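Natalie Bramwell had the Skimport simulator open before I'd got my coat off. She sells it for Utarau, a yearly licence at 169 pounds a seat, and she's very keen on mugs!

"Everyone starts with the ball," she told me. "Then they try the mug and ring me up."

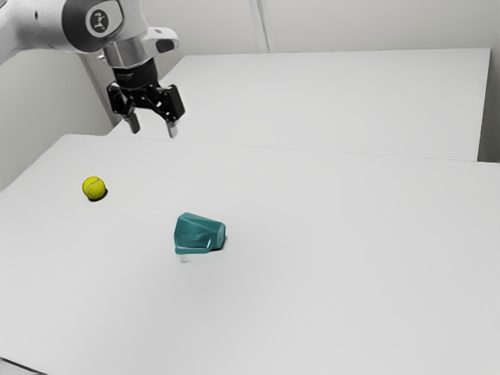
Skimport's tabletop task, with tennis ball and tipped-over mug.

I asked what they ring about (I had a fair idea, having sworn at the trial version myself). Handles, mostly, and which side to come in from. The wrist view helps, she says, though it took me 12 goes to stop ignoring it.

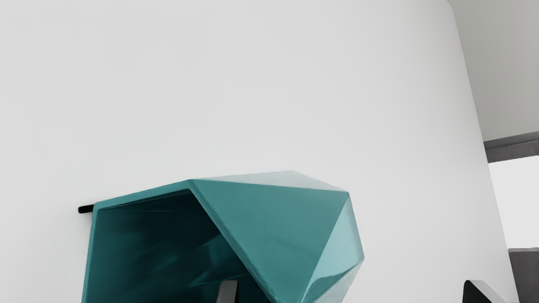 Angus Trevaskis, who writes the lessons, wants more clutter on the table. "Natalie says finish the manual first," he said, and she nodded rather firmly. There are 19 lessons so far, and I'm stuck on the fourth.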